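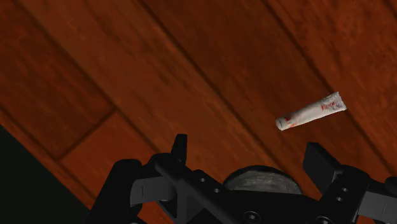 So the gripper planner works again, and I have spent my whole week on a bug that came down to which way a tube of ointment is facing. Let me explain, mostly so I remember it in six months when I break it again.

Quick recap if you missed the last post. I've been writing a little grasp planner I call Sivier (named after a street I used to live on, don't read anything into it). It takes the wrist camera view from the simulator, finds the thing you asked for, works out a pose for the gripper, and hands that to the motion side, which I called Larach. Two programs, one message between them, what could go wrong.

Well! Boxes were fine. Cans were fine. Then I added small squeeze tubes to the object set, and the arm started doing this thing where it came down beautifully, stopped right over the tube, and then slowly spun the wrist almost all the way around before closing. Sometimes it would run into a joint limit halfway and just give up. I watched it do that more times than I'd like to admit, with a coffee, like it was television.

My first guess was the planner's cost function, because it's always the part I trust the least. I had a weight in there for wrist rotation and I cranked it up. The spinning stopped, and now it wouldn't rotate for anything, so it tried to grab the tubes lengthwise. Put that back.

Second guess was the inverse kinematics. I lost all of Tuesday to that one. I wrote a script that fed Larach a big list of poses, 1527 of them, and checked whether each answer put the fingers where I'd asked. Every single one was right, which was nice to know and no help at all.

It was Ysaline Bailly who got me pointed the right way. I'd sent her a log and she wrote back one line: "why does your yaw jump by pi?" I went and plotted it, and sure enough, the tube is lying there not moving at all and the angle from the perception side is flipping back and forth by half a turn. Frame to frame! I had looked at those numbers a dozen times and never seen it, because I was printing them in degrees with the sign stripped off. (Why did I strip the sign? September me thought it looked tidier.)

Okay, so here's what was going on. To get the direction an object is lying in, I take the mask from the segmenter, run a principal axis fit on the pixels, and take the long axis. For a long thin shape that gives you a really good line. But a line has no front and back. The fit hands you a vector, and whether it points toward the crimped end or the cap end depends on tiny changes in the mask. A couple of pixels at the edge and it flips.

For a parallel gripper this shouldn't matter one bit. Two fingers, rotate the wrist half a turn and it's the same grasp with the fingers swapped. The planner just didn't know that. It got a new target angle, decided it was a long way from the current one, and faithfully started turning. Boxes never showed it because my box code uses a completely different path with fitted corners, and cans I'd only ever tested standing up.

The fix has two parts and neither is clever.

First, in Sivier, I now treat the grasp angle as the same thing modulo pi. When a new angle comes in I make both candidates, the angle and the angle plus half a turn, wrap them, and keep whichever is closer to where the wrist is now. If that one would hit a joint limit, take the other. It's maybe a dozen lines and most of those are comments to myself.

Second, once the arm starts its descent, the choice is locked. The position can still be nudged by new frames, but the flip can't change. I should have done that from the start anyway - changing your mind about something that big when you're that close to the floor is never going to look good.

While I was in there I also looked at the masks themselves, and those had their own little problem. My test room has a shiny wood floor in it, reddish planks with a gloss on them, and the segmenter I trained (the small one, Treloar) had mostly seen plain gray floors. White on red-brown is easy enough, you'd think. But the seams between the boards are thin dark lines and sometimes it would grow the mask out along one of them, and a long skinny tail is about the worst thing you can feed a principal axis fit. I rendered 665 more training views with different wood textures and lights, and added a step that throws away anything in the mask thinner than a few pixels. Much happier now.

I had also been masking out the gripper by hand, with one fixed shape I drew for the fingers fully open. Works great until the fingers move. Now I project the finger meshes from the joint readings and subtract that instead. It's slower, but it only needs to run when the jaws are moving, so I can live with it.

Results, such as they are: I ran the tube set overnight and got 7 failures where I used to lose most of the run. Four of those are tubes right up against a wall, where there isn't room for a finger, and the planner should be saying "no thanks" instead of trying. The other three I don't understand yet. One of them closes on thin air well short of the tube and reports success, very pleased with itself. I suspect a stale frame, so timestamps are next.

If you're using the Lurham branch, please pull before you file anything about wrist spin. The old config key for rotation weight is still read but I've put it back to its default, so if you copied my cranked-up value from last week, take it out. And the log prints signed angles now, in radians, like it should have all along.

Next time I'll try to get to the wall thing. I have half an idea involving pushing the tube out into the open first, which Ysaline thinks is a terrible plan.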